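Home | Make | Music | Nature | Ask us

How does a ukulele get its voice?
Nov 1, 2024, by the Prinbridge Young Makers page

Pluck a rubber band stretched between your fingers. Pretty quiet, isn't it? Now stretch it over an empty tub and pluck again – what a difference! The band shakes the tub, the tub shakes the air inside, and the air carries the sound to your ears.

A ukulele works the same way. The strings sit on a little bridge, and the bridge passes their wobble to the thin wooden top. Some tops are just 2 mm thick! 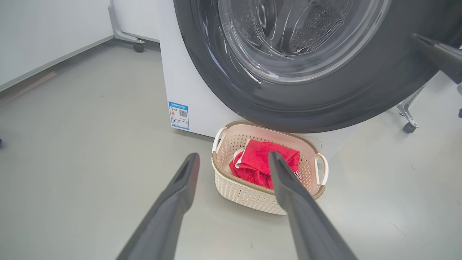 Bigger bodies hold more air, so they sound deeper. Try tubs of different sizes and listen for the lowest note. Our October makers at Inenton tested 16 of them, and the noise was brilliant!

Related
Make a shaker in 8 steps
Why do drums boom?
Visit the Lagman workshop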